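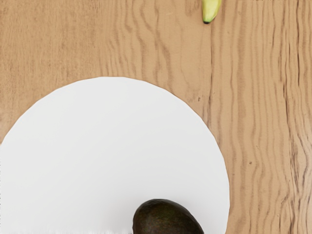
Chorgemeinschaft Brutwood – Liste Alt und Sopran

Übersicht | Neueste Beiträge | Nach Thema | Nach Absender | Anmelden

Betreff: Re: Noten fürs Januarkonzert, und nochmal die Sache mit dem Atmen

Hallo ihr Lieben,

Cauã Godoy schrieb:

> Hallo zusammen,
> ich habe gestern die Noten vom Bittencourt-Zyklus durchgesehen und
> festgestellt, dass wir mit zwei verschiedenen Ausgaben singen. In der
> alten steht auf Seite 9 ein Atemzeichen nach "Abendlicht", in der neuen
> ist es weg. Im Alt atmet deshalb die halbe Reihe und die andere Hälfte
> guckt böse. Können wir uns bitte auf eine Fassung einigen? Mir ist
> egal auf welche.
> Außerdem: Wer fährt nach Ketholm mit dem Auto und hätte noch Platz
> für das E-Piano? Der Ständer ist sperrig, das Piano selber geht.
> Gruß, Cauã

danke, Cauã, ich dachte schon, ich bilde mir das ein! Ich bin eine von denen, die böse gucken (tut mir leid, Elleo-Reihe links außen, ihr wart gemeint, aber lieb gemeint). Ich habe die neue Ausgabe und singe da brav durch bis Takt 109, und jedes Mal bricht neben mir der Ton weg und ich denke, ich bin falsch.

Ich wäre ja fürs Durchsingen. Die Phrase geht über das "Abendlicht" hinaus, der Satz ist da noch gar nicht zu Ende, und wenn wir alle gemeinsam Luft holen, klingt das wie ein Punkt mitten im Satz. Chorisch atmen können wir inzwischen doch ganz gut, finde ich. Vielleicht so: wer am Anfang der Reihe sitzt, atmet vor "Abendlicht", wer am Ende sitzt, irgendwo auf dem langen Ton danach, und die Mitte macht das unter sich aus. Bitte nicht direkt vor der Schlusssilbe, dann fehlt uns das t, und das t fehlt uns sowieso schon immer.

Und wenn die Mehrheit lieber die alte Fassung will, dann trage ich mir das Zeichen eben mit Bleistift ein und bin still. Versprochen. Aber dann bitte alle, auch die Soprane, bei denen steht es nämlich in KEINER der beiden Ausgaben, ich habe bei Fitriani reingeschaut.

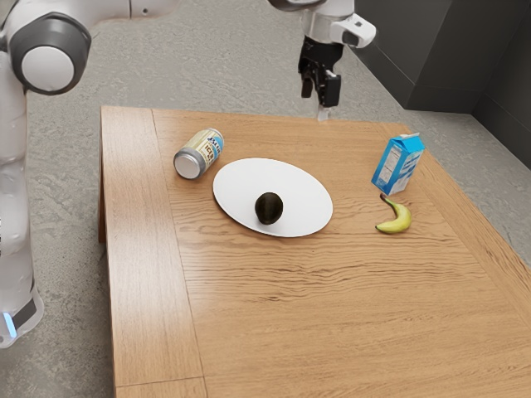 Was mich ehrlich gesagt mehr umtreibt, ist das dritte Stück. Wir sacken da ab, und zwar nicht zu knapp. Beim letzten Durchlauf kam am Ende das Klavier wieder dazu und wir lagen fast einen halben Ton drunter, ich hätte mich am liebsten hinter der Mappe versteckt. Fitriani meint, es liegt an den fallenden Terzen im Alt, die wir jedes Mal ein bisschen größer nehmen, als sie sind. Ich glaube, es liegt auch an der Uhrzeit. Um halb zehn abends sitzt bei mir nichts mehr, weder der Ton noch der Rücken. Könnten wir das Stück mal ganz an den Anfang der Probe legen, gleich nach dem Einsingen? Wenn es dann immer noch sackt, nehme ich alles zurück und gebe den Terzen die Schuld.

Fitriani Pillai hat übrigens angeboten, vor der Probe eine halbe Stunde nur mit dem Alt zu arbeiten, also ab 19 Uhr im kleinen Raum. Ich fände das toll! Wer kann, schreibt ihr bitte direkt und nicht über die Liste, sonst haben wir wieder so eine Lawine wie bei der Frage nach den Halstüchern. Apropos: Es bleibt bei Dunkelblau. Wer seins nicht mehr findet, ich habe noch ein paar in der Tüte vom Sommerkonzert, die sind gebügelt, mehr oder weniger.

Zu Ketholm. Ich fahre mit dem Kombi und kann das Piano nehmen, wenn jemand anders die Notenpulte einpackt. Den Ständer kriege ich nur rein, wenn ich die Rückbank umlege, dann passt aber außer mir nur noch eine Person mit. Treffen würde ich sagen um 14 Uhr am Parkplatz hinter der Schule, die Akustikprobe ist ja schon um vier, und in der Kirche muss man das Piano noch die drei Stufen hochtragen (da bräuchte ich bitte Hilfe aus dem Bass, sagt es denen mal weiter, die lesen hier ja nicht mit). Zieht euch warm an, geheizt wird erst kurz vor dem Konzert, und letztes Mal habe ich die ganze Probe in Handschuhen umgeblättert.

Dann noch das Geld: Für die Kopien und die neuen Mappen sind 540 Euro zusammengekommen, vielen Dank an alle, die gleich überwiesen haben! Es fehlen noch ein paar, ich nenne keine Namen, ihr wisst es selber. Von den Mappen habe ich 25 bestellt, die schwarzen mit Gummiband, nicht die mit den Ringen, weil die Ringe beim Umblättern immer so schnappen und das hört man im Pianissimo bis in die letzte Bank.

Wer noch eine Meinung zum "Abendlicht" hat: bitte bis zur nächsten Probe, danach schreibe ich die Fassung verbindlich auf und schicke sie rum. Und bringt bitte Bleistifte mit, meine vier sind alle verliehen und keiner ist wiedergekommen.

Ach ja, den Text von der zweiten Strophe bitte auswendig, zumindest die letzten beiden Zeilen, da wird es langsamer und wir müssen wirklich alle hochschauen.

Liebe Grüße
Annegret (Alt 2)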